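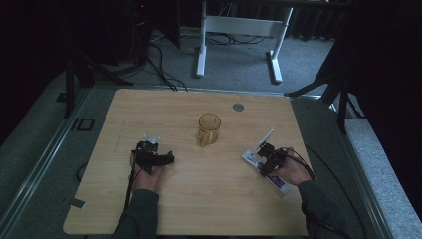 Regula Mayrhofer
2023-04-28
Wurnex의 양손 그리퍼 키트 Urkon을 빌려서 쓰고 있습니다. 사용 후기를 여기에 이어서 올리겠습니다. 한국어는 아직 공부하는 중이므로 틀린 표현이 있으면 알려 주십시오.

Regula Mayrhofer
대여 기간은 30일입니다. 오늘이 9일째입니다. 로봇 팔 없이 사람이 두 손에 그리퍼를 하나씩 들고 작업하면, 그 동작이 데이터로 저장됩니다. 저는 컵과 작은 상자 같은 물건으로 시작했습니다.

Regula Mayrhofer
먼저 좋은 점을 쓰겠습니다. 손잡이의 무게 균형이 좋습니다. 전에 써 본 Steiner의 제품은 앞쪽이 무거워서 손목이 금방 피곤해졌습니다. Urkon은 한 시간쯤 계속 들고 있어도 괜찮았습니다.

Regula Mayrhofer
지금까지 저장한 동작은 3000개가 넘습니다. 그중에서 62개는 버렸습니다. 대부분은 제가 시작 버튼을 너무 늦게 눌렀기 때문에 생긴 것이고, 기계의 문제는 아니었습니다.

Regula Mayrhofer
불편한 점은 케이블입니다. 양쪽 그리퍼에 선이 하나씩 있어서 팔을 교차하는 동작을 할 때 자주 신경이 쓰입니다. 선이 몸 쪽으로 오게 놓는 것보다 책상 옆으로 내려가게 놓는 것이 저에게는 더 편했습니다.

Regula Mayrhofer
투명한 유리컵은 어렵습니다. 손잡이를 잡을 때에는 손가락 끝의 각도를 조금 기울여야 합니다. 몸통을 바로 잡으려고 하면 표면에 홈이 있는 컵도 가끔 미끄러집니다. 손가락 끝에 붙이는 고무 패드는 따로 사야 하는데, 저는 처음부터 같이 넣어 주었으면 좋겠다고 생각합니다.

Regula Mayrhofer
설명서는 영어와 독일어만 있습니다. 보정 순서를 설명하는 부분이 특히 짧아서 저는 두 번 실패했습니다. 판매점 Gatgate에 메일로 물어보았더니 다음 날 그림이 있는 자료를 받았습니다. 친절한 답장이었습니다.

Regula Mayrhofer
질문을 주신 분이 계셔서 답합니다. 네, 왼손잡이도 쓸 수 있습니다. 설정 메뉴에서 주로 쓰는 손을 바꾸면 됩니다. 다만 바꾼 다음에는 보정을 다시 해야 합니다.

Regula Mayrhofer
무선 모델은 7월에 나온다고 Gatgate에서 들었습니다. 급하지 않은 분은 기다리셔도 될 것 같습니다. 저는 남은 기간에 수건 접기를 해 보고, 그 결과도 이 글 아래에 쓰겠습니다.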